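HRT 197 – Unit 6: Ripening and Storage of Fruit
Course handout, revised 25 March 2024

Fruit keeps breathing after it is picked. It takes in oxygen, uses up stored sugar and starch, and gives off carbon dioxide, water and heat. The faster this goes, the shorter the storage life. Cooling is the main tool we have for slowing it down.

Two groups

Climacteric fruit shows a sharp rise in breathing as it ripens, along with a burst of ethylene gas. Mangoes, bananas, pears, apples and tomatoes belong here. They can be picked mature but unripe and will finish ripening later.

Non-climacteric fruit shows no such rise. Grapes, citrus, cherries and strawberries should be picked ready to eat. They may soften or change color in storage, but they do not get much sweeter.

Summer squash is a fruit in the botanical sense. It is picked young and sold unripe, so the terms above are of little use for it in the trade.
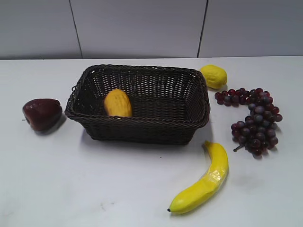
Fig. 6.1. Woven basket with rope-like rim; artificial fruit.

Containers

A container has to let heat and moisture out without bruising what is in it. Open weaves and vented boxes do the first job well. Rough inside surfaces can scrape thin skins, and a liner helps. Deep containers put weight on the bottom layer – soft fruit should be kept shallow.

Humidity

Most fresh fruit stores best at 90 percent relative humidity or a little above. Drier air leads to shriveling, first at the stem end. Onions and garlic are the usual exceptions on a mixed produce list and need a dry room of their own.

Chilling injury

Fruit from warm climates is damaged by cold well above freezing. In mangoes look for gray, scald-like patches on the skin, pitting and uneven ripening. Symptoms often show up only after the fruit is moved back to room temperature.

For the next meeting

Read the Drarnik packing house case, pages 79 to 90. Write one page on which lots you would have cooled first. The November storage logs are on the shelf in Room 441 and may not be taken out of the building.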